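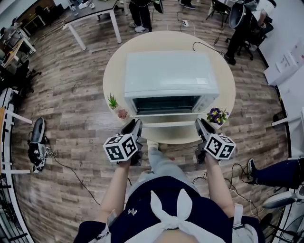
The inventory for the flat on Wondden Street ran to 692 lines, and the toaster oven was line 6. The form from Visdale Property Records had a column for the item, a column for the condition, and a column headed Remarks, which the guidance notes said to leave blank unless a fault affected use. The oven stood in the middle of a round table in light wood, white, flat on top, corners rounded, with the door folded down and the cord running away toward the far side. To the left of it was a small spiky succulent, and to the right a cluster of pansies, purple and yellow. The clerk wrote: Oven, countertop, white, one. Condition: fair. Then the clerk looked at the Remarks column for longer than the notes allowed.

The tenant had lived in the flat for nineteen years and had left it in the way people leave a room to answer a door. The lease had passed to Visdale in March. Under the terms, each item was to be listed, graded, and assigned one of four codes: K for keep with the property, S for sale, D for disposal, R for return to family. No family was recorded. The R code had been used once in the clerk's time, for a clarinet.

Line 7 was the table. It was sound, and it did not rock when pressed at the edge. Line 8 was plants, which the form did not recognize as a category. The clerk entered them under Decorative, Other, and gave them condition good. The soil was damp to the first knuckle. The clerk checked the file. The flat had been sealed for five weeks.

The procedure for an irregularity was to telephone the office. The office asked whether the irregularity affected the value of any item. The clerk said it did not. The office asked whether there were signs of entry. The clerk inspected the front door, the lock, the seal number against the seal register, and the catches on both windows, and reported that all were in order. The office said to proceed.

The clerk proceeded. Lines 9 to 40 were kitchen drawers. They held eleven forks, a Salian can opener with a worn wheel, string, and the instruction booklet for the oven, folded open to the section on cleaning. The booklet advised the user to let the appliance cool, to remove the crumb tray by pulling it straight forward, and to empty it weekly. A pencil mark had been made beside this last instruction. Under it were more marks, in rows, each row struck through when it reached five. They continued onto the back cover and then onto a slip of paper tucked inside.

It was not part of the procedure to add them up. There were 1843 when the clerk did. Nineteen years of weeks came to fewer than a thousand, so the tray had been emptied more often than the booklet required, or the marks recorded something else. The clerk considered toast. The clerk considered watering.

At four in the afternoon the light reached the table. The clerk went back to line 6, pulled the crumb tray straight forward, and found it clean except for a single crust, which was soft. The clerk pressed it twice to be certain. Then the tray went back in, and the door was closed. It closed with a good spring and a flat, ordinary click.

The valuation table gave a countertop oven of that type a resale figure of 6 dollars, less collection. The standard code was D. The estimate for the whole flat, once totaled, was 2693 dollars, and a difference of one oven would not be noticed at the office or at Cuva, the firm that held the clearance contract and worked only from the codes.

The clerk wrote K against line 6, K against line 7, and K against line 8. In the Remarks column, in the small capitals the form required, the clerk wrote: IN USE.

The remaining lines took until evening. Before resealing the door the clerk returned the booklet to its drawer, open at the same section, with the pencil laid across it. The new seal number was entered in the register. On the stairs there was a smell of bread beginning to brown, and the clerk noted the time, which was 6:40, and went down.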